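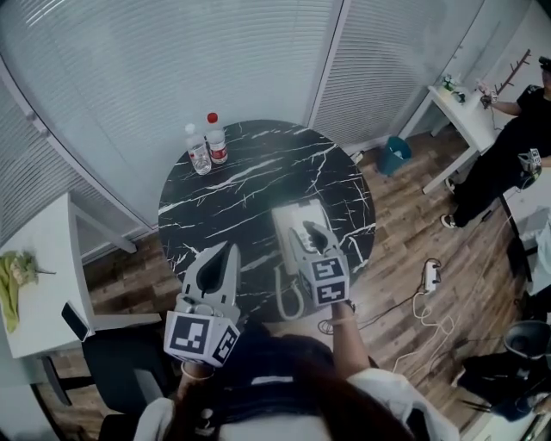 Progress report to the Riststead Fund
Project: Caver – software for learning two-handed tasks from hand-held grippers
Prepared by the software team, Brumska
17/08/2019

Work since the last report

The period went mainly into the tracking and alignment code. Caver takes recordings made with a pair of hand-held grippers and turns them into motions that the planner can replay on an arm. In January the pose estimate for each gripper came from one marker face at a time, and it jumped whenever the visible face changed. The new estimator solves for the whole marker block and uses every face it can see. Jumps larger than 2 cm are now flagged and the segment is held back for review.

Time alignment between the left and right hands was rewritten as well. The old version matched the two streams once at the start of a recording and then let them drift. The new one corrects the offset throughout. Recordings made before the change have been processed again, and the old output has been deleted.

Data

We set a target of 100 accepted recordings of the desk telephone task and reached it. The task is to lift the handset, move it clear of the body and put it back. The coiled cord makes it a useful test because it pulls on the handset and can hide the contact point. Flower handling was added as a second task. It is harder for the perception code, as thin stems are often missed by the segmentation step, and we do not yet count those recordings toward any target.

Of the telephone recordings, 21 had to be repeated after the markers were lost during the lift. Most losses came when the wrist turned the block edge-on. The recording tool now gives a short tone when tracking drops, so the operator can stop right away.

Planner

Shehu, our planning module, now accepts paths for both arms together. It checks for collisions between the arms but still treats the phone cord as if it were not there. Replay in simulation works for the lift. Putting the handset back is less reliable, and the error seems to come from the final grasp angle.

Problems and changes to plan

Two items are behind schedule. The calibration tool still needs a command line and a person who knows it well, and the export format has not been frozen. We ask to move both to the next period – no change to the budget is needed.

Next period

Freeze the export format and publish the reader code. Add a simple cord model to Shehu. Retrain the segmentation step on flower stems and report results separately from the telephone task.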